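充电线的长度、弯折和桌面走线

上一篇写了桌面的打蜡，留言里有人问线怎么处理，这篇单独写线，只讲手机充电这一根，显示器和台灯的电源线走桌底，情况不同，以后再说。

先交代条件。桌子是Skenisholm的木桌，桌面深度700毫米，靠墙放，桌面没有开过线孔，我也不打算开。木纹横向，中等深浅的棕色，去年4月用Dornthorpe的硬蜡重新上过。插座在右侧，手机习惯竖着放在桌子中间，屏幕朝上，所以线一定要从右边横过来一段，再从手机下端插进去。充电口在下端，线却从右上方来，中间要掉一次头，这是所有问题的起点。

第一个问题是长度。短线的好处是桌上干净，坏处是手机一拿起来，线就绷直，拉力直接落在接头上。我之前用过一根很短的，手机放在桌子中间刚好够到，没有余量，每次接电话都要先拔。长线没有这个问题，但多出来的部分要有地方去。有人用扎带捆成一把，放在插座旁边，我试过，捆久了线会记住那个形状，解开之后一节一节地拱起来，在桌面上躺不平。现在的做法是不捆，余量全部摊在桌面上，让它自己找弯。代价是占地方，写字的时候本子要往左挪。

第二个问题是弯折半径。线最容易坏的位置是接头后面那一小段，护套的硬塑料到这里结束，后面突然变软，应力集中在交界处。判断方法很简单：接好以后看线从接头出来的方向，应当先顺着接头的轴线走一段直的，然后再开始弯。刚出接头就折过去的，迟早在那里裂皮。我给自己定的下限是直段不小于15毫米，弯的直径不小于一个瓶盖。没有做过正经的疲劳试验，只是拆过几根坏线，断点的位置都差不多。

因为来线方向和充电口方向相反，掉头不可避免，能选的只有在哪里掉头。贴着手机掉头，弯小，线会往上翘，手机轻的时候甚至会被顶得偏过来。往桌子前缘多放一截再掉头，弯大，线能贴着桌面，但容易被袖子带到。我取中间，让它在手机下方绕一个环，环的下沿离桌边留一只手掌的宽度。

环有一个附带的作用，就是缓冲。右侧有东西碰到线的时候，先动的是环，环收紧一点，手机不动。直线连接就没有这一层，一碰手机就转。这个差别用手就能试出来：捏住线的中段往右轻轻拉，看手机什么时候开始移动。

第三个问题是线材。手上三种都用过。编织外皮的耐磨，但是表面粗，在蜡面上来回拖会留下细的哑光痕迹，侧光下看得见，擦一遍蜡能盖住，过一阵又有。硅胶皮的软，躺得最平，缺点是粘灰，深色的尤其明显，每周要用湿布捋一遍。普通塑料皮的居中，新的时候有包装里带出来的折痕，要放几天才会松。我现在偏向普通塑料皮，便宜，坏了不心疼。

去折痕的办法也记一下。不要用吹风机，外皮受热不均匀，容易局部变软变形。把线拉直，两端用书压住，在室温里放一夜，折痕能去掉大半。剩下的小波浪不必管，它们不影响供电，只影响好看。我在Rumano买的那根就是这样处理的，到手的时候盘得很紧，压了一夜以后还有一些弯，用到现在。

固定件方面，试过三种。带背胶的理线夹，粘在蜡面上基本粘不住，第二天就掉，胶还会带走一点蜡。Lưu店里卖的铅块配重夹，底下有一层绒布，能压住线，也不伤桌面，但是位置固定以后线就没法自己调整，环会被挤成一个尖角。最后一种是什么都不用。目前用的是最后一种。

Tamsin Tuhiwai在上一篇下面提过无线充电，说可以省掉整件事。无线充电座我也有，它把问题换了一个位置，座子本身还是要接线，而且手机必须对准，边充边看很别扭。折叠手机展开时放在平的座子上，对位更要费心。对我来说，竖着平放在桌上插线，低头就能看见屏幕，仍然是最省事的姿势。

检查的频率也不用高。我每6个星期看一次，顺序是先看两端护套有没有裂口，再用手指从头到尾捋一遍，摸有没有突然变硬或者变扁的地方，最后把接头对着光看里面有没有棉絮。棉絮用木牙签挑，断电以后再挑，不要用金属的东西。电池那边我不设上限，充到93还是充满，就我的用法没有感觉到区别，也就不写结论。

擦桌子的时候先拔线，整根提起来，不要推着走。线底下会积一条灰，推过去等于拿灰当砂纸。提起来擦完，再从右边开始往回放，让线先落到桌面靠里的位置，再往手机这边带，最后插接头。顺序反过来的话，余量会全部挤在插头附近，刚才说的直段就没有了。

走线的最终结果取决于余量放在哪一段，我现在把大部分余量放在手机右侧偏里的桌面上。手机竖放，屏幕亮着，下方的小字是Galaxy Z Flip5，黑色充电线从它的下端出来，往下走，在桌子中部靠下的地方弯成一个环，然后向右上方绕出去，形成一条很长的波浪线。波浪的部分就是余量，看着松散，我没有再去理它。还想改的是环的大小，下次换线的时候准备再放大一点，看看直段能不能更稳定。 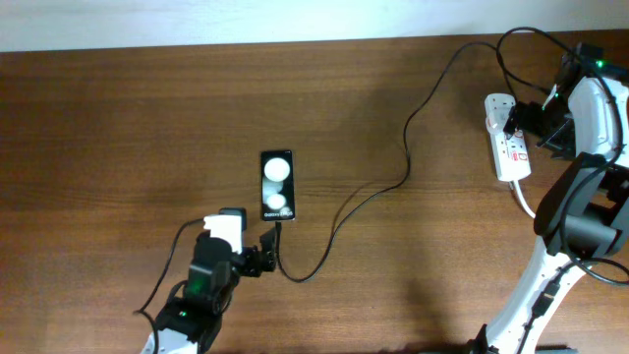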